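Clatby paper room is back open, leaves and all

Posted 03/03/2026 in Local

The paper room at the Clatby Arts Center is open again. Doors were unlocked at 9 this morning, and there was a line at the sign-in desk before the coffee was ready.

Short version for anyone in a rush. New wallpaper. New tabletop. Toolbox now stays on the table. Folders are being handed out at the front desk, one per member, bring your card.

Longer version.

The room had been shut since August, when a pipe over the hallway let go and took most of the old paneling with it. Insurance paid for the drywall and the pipe. It did not pay for anything nice. The rest came out of the spring raffle and the print sale, $1,145 all told, and the center spent it on two things – the walls and the table.

The walls first, as that's what everyone is talking about. The paper is from Fomolico, a tropical leaf print on a white background. Big spiky palm fronds in teal and dark blue, wide banana-type leaves with a golden yellow rib down the middle, and some long pale ones in a beige yellow with dark outlines. It goes around three sides of the work area, back, left and right. It is a lot of leaf. The members got a vote in the fall with three patterns on the ballot, a plain stripe, a small check and this. Leaves got 53 votes. The stripe got 18. The check did so badly the office has declined to give out the number.

Not everyone is sold. One long-time bookbinder told us it's like gluing endpapers in a hotel bar. Another said she'd been coming in for years to look at brown paneling and would take a jungle any day of the week. The pattern match at the seams had to be done twice on the left side, we hear, which put the opening back by a week or so.

Then the table. Reddish-brown marble, with white and pale pink veining all through it. It came from Falcão, the stone yard out past the feed store, who had it as a leftover from a larger order and let the center have it for the cost of the cutting. Stone is a change for people used to the old pine top. Members are asked to use a cutting mat EVERY time. Blades go dull on it fast and the glue has to come up while it's fresh. Damp cloth only, no vinegar and no bathroom spray. There's a sign-up sheet for wiping down at close, please put your name on it, so far there are two names and they are both from the office.

The folders are the other news. The center is clearing out the loose paper problem, meaning all the half-done prints, stencils and pattern sheets which used to live in piles on the windowsill and went to mush when the pipe broke. From now on anything left in the room overnight has to be in a folder with a name on it. Wuvix sent over a box of thin ones at a discount, and 742 loose sheets have already been sorted, dried flat and filed by the weekend group. If you lost something in August there is a fair chance it survived. Ask at the desk. Unclaimed work will be held until the end of the spring term and then goes to the scrap drawer.

A few of the sheets have no name but do have notes on the back. A linocut of a heron. A set of sleeve patterns, size marked in pencil. Somebodys recipe for wheat paste, with the word NO written across it.

Toolbox rules, since people asked. It stays in the room. Bone folders, clips, the short rulers and the awls live in it and go back in it. The good shears are still at the front desk and have to be signed out. Last year the center replaced the shears twice.

Hours are the same as before the flood. Mornings from 9 to noon, afternoons from 1 to 5, evening session for members only. The evening bookbinding class moves back in from the gym lobby, where it has been all winter, and beginners can still get a spot. Bring an apron. Kids' collage starts up again after spring break and will use the folding tables down the hall, not the marble.

Parking is still a mess. The lot on the north side is half torn up and the sign pointing to the other entrance has fallen over, so go around by the library and use the green door.

Still to do, acording to the office – the lamps, the second shelf and a proper hook rail for aprons. The lamps are on order. The shelf is waiting on brackets. No word on the hooks.

There will be a small open house once the lamps are up, with cake, and the winning print from the raffle will be hung in the hallway. We'll post the hours when we have them. 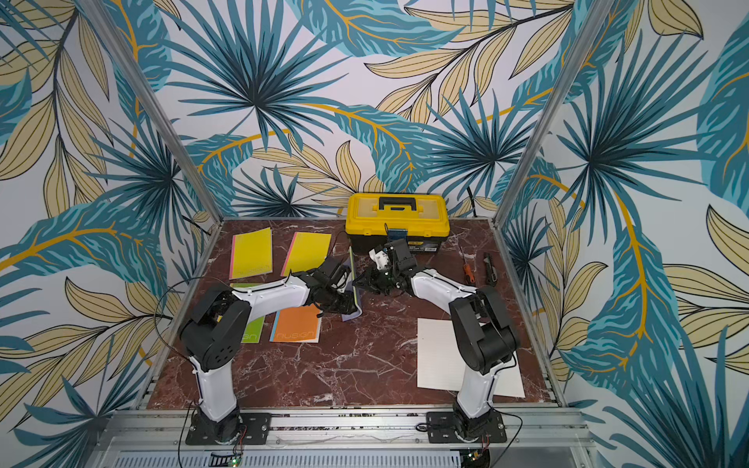 DANETTE KIRSCH

Purple-blue folder with the green-yellow strip on the edge, toolbox behind, leaves on all sides. The veining on the marble shows up well too.

Folders are at the desk until they run out. Replacements are a dollar, cash or check, and the office can't make change for a twenty. Members who let their card lapse over the closure can renew at the old rate through the end of the month. Comments on the wallpaper can go in the suggestion box by the stairs, one slip per person please.

Correction: an earlier version of this item said the evening class was full. It is not.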